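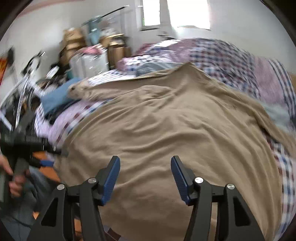
Bed-making month, and what we've learned so far

By Lizeth Pacheco, home recordings

If you've been reading these updates since the fall, you'll remember that we spent most of the winter in kitchens. Cups, lids, drying racks, the drawer with the takeout menus in it. We liked the kitchens very much, and several of you were kind enough to feed us while we were in them, which I still think about. But in February the group at Draltport who train the folding policy asked whether we could move down the hall and start on bedrooms, and so for the past while the whole home recordings crew has been making beds. We have made a lot of beds. My mother has been told, and she is delighted, and she does not believe a word of it.

The count as I write is 2,793 finished recordings, and 2,000 of those have been through review and sent on. A recording, for us, is one task from start to finish: spread the blanket, fold the blanket, pull the sheet up to the top, put the pillow back where it goes. The people doing it hold a gripper in each hand and do the whole job with those. If you have only seen our kitchen work, it's the same pair of grippers, with the ribbed blue pads inside the fingers and a camera looking out over them, and we haven't changed a thing about them for the bedrooms. We talked about longer fingers. Vaughn Mercado drew some, very nicely, and we decided to wait and see.

I want to tell you a little about why blankets are hard, as a few of you wrote in to ask (thank you, I do read them all, even when it takes me a while to answer!). With a cup, you can more or less say what state it's in. It's upright, or it's on its side, or it's upside down. A blanket can be lying on a bed in more ways than I could ever list for you, and the next thing you should do with it depends on which of those ways it is. Sometimes a corner has curled up on itself and you have to find it and open it out before anything else is worth doing. Sometimes most of the blanket is hanging down one side and you need to bring it back up to the middle. And then there's whatever is underneath. A plain blanket on a plaid sheet is fairly friendly, you can see where one stops and the other starts. A white blanket on a white sheet is a misery for everyone, and we have asked for more of those, I'm sorry to say, for exactly that reason.

So the main thing we are after this season is messy starts. In the early batches our folks were being polite. They would come into the room, straighten the blanket a bit without thinking, then pick up the grippers and begin. You can't blame anyone for it, it's how most of us were raised. But it meant we had a great many recordings that began with a blanket lying nearly flat and very few that began with the kind of heap you get when a real person has climbed out of bed in a hurry. Zihan Xiong noticed it first, going through a long run of starts one after another late in the afternoon, and wrote to me, "Does anyone in this city sleep?"

Now we have a little routine for it. Before each recording, take hold of the blanket anywhere you like, by hand, lift it up and let it drop. Whatever it looks like when it lands is your start. Please don't fix it. If it falls half on the floor, wonderful, that one counts too. Do it again before the next one, and pick it up from somewhere else. We've asked people to leave the rest of the bedding alone unless the card says to work on it, so if the comforter is in a big mound at the back, it can stay in a big mound at the back.

The same goes for the room, and this is where I'd like to speak directly to the households who have signed up and then written to us in a bit of a panic about tidying. Please, please don't tidy for us. We have had two people postpone because the spare room was full of boxes, and I wish they hadn't, because a room full of boxes is just what we'd love to have. A home robot is going to have to work beside your moving boxes and your bicycle and the bag of things you keep meaning to give away. If everything it ever learns from was recorded in a bare room with one bed in the middle, it will be very confused the first time it meets a real one. All we ask is that you can walk along at least one side of the bed without tripping, and that anything private (mail, medicine, photographs of people) is put in a drawer or turned over before you begin. If there's a mirror facing the bed, hang a towel on it.

Light has turned out to matter more than I'd guessed. A bright window behind the head of the bed will make the camera darken everything else, and in the worst ones you lose the folds in the fabric. Fahad Virk, who looks after review, doesn't want those thrown away, and he doesn't want you to close the curtains every time either. What he'd like is variety. Do a set in the morning with the curtains open, do another one after dinner with the lamp on. If you only have time for one set, then just do it in whatever light you have and don't fret.

Some notes on the grippers themselves, gathered from the last round of comments and from my own sore forearms. Cloth likes to slip, so take a deeper bite than you think you need, with a good fold of fabric well inside the pads. If you pinch only the very edge it will slide out just as you lift. If it does slide out, keep going! Go back, find it again and carry on as you would if no one was watching. Those recoveries are some of the most useful things you can send us, and I know it feels like a mistake while it's happening. The only time we'd ask you to stop and start over is if you've let go of a gripper to use your bare hand on the blanket, because then there's a stretch in the middle that a robot couldn't follow.

Slow down a little on the reach. I say this with love, as one of the worst offenders. When you swing a gripper quickly across the bed the picture smears, and the software that works out where your hands were in the room can lose its place. It usually finds itself again, but not always, and Pascual Urrutia has spent more evenings than he should have patching up tracks from people who make a bed the way my brother does, as though it had insulted him. An easy, steady pace is fine. Most blanket tasks take a person around 70 seconds with the grippers, and there's no prize for doing it quicker.

Do keep both grippers working if the card calls for two. We see quite a few recordings where one hand does all the pulling and the other one waits off to the side, and that's natural with a small throw, but on a big blanket we'd like to see the two hands share it, one holding a corner still while the other draws the cloth away. If you are left-handed, please lead with your left. We have fewer lefties than we'd like, and Zihan has asked me to say that she considers them a treasure.

Take breaks, too. The card says a set is 15 recordings and that's meant as a full set, with a rest at the end of it, and a glass of water, and if you have a dog that has been shut out of the room, a few minutes with the dog. Tired people do everything the same way each time, and we can see it in the paths their hands take. Two short sets on different days are worth more to us than one long one.

As for what happens once the recordings leave your house, the short version is this. They're uploaded overnight, Fahad's group checks that nothing private is showing and that the start and end are marked where they should be, and then they go across to Draltport for training. The first blanket model was tried on the two-armed rig in Rallton last month. I was there for the morning. It spread a fleece throw over a twin bed several times, slowly, with a lot of patting at one corner that it didn't seem to trust. When we gave it a heavier blanket it took hold of the sheet along with it and brought the whole lot up toward the pillow with great confidence. Everyone in the room laughed and then everyone wrote something down. The next version will have the messy starts in it, and we're all curious to see what it does with a curled corner.

We're also changing the task cards, in answer to a fair complaint from many of you that "tidy the blanket" could mean almost anything. From the next mailing the cards will say what finished looks like: blanket flat and reaching the foot of the bed, or folded in half twice and left in the middle, and so on. If your bed won't allow it, write that on the card and do what makes sense in your room. The old cards can go in the recycling.

Households in the Arain area who are waiting on a kit, I'm sorry for the delay. The second batch of cases came with the wrong foam and Vaughn is cutting new inserts himself. They'll go out in the order people signed up. If you're going to be away, tell us and we'll hold your place. And if you already have a kit and you've finished your sets, please send it back in the case with the charger, both grippers and the wrist straps, since the straps are the thing we run out of first.

Pillowcases are next. I've tried a few at home in the evenings and I have opinions, but I'll save them for the next update.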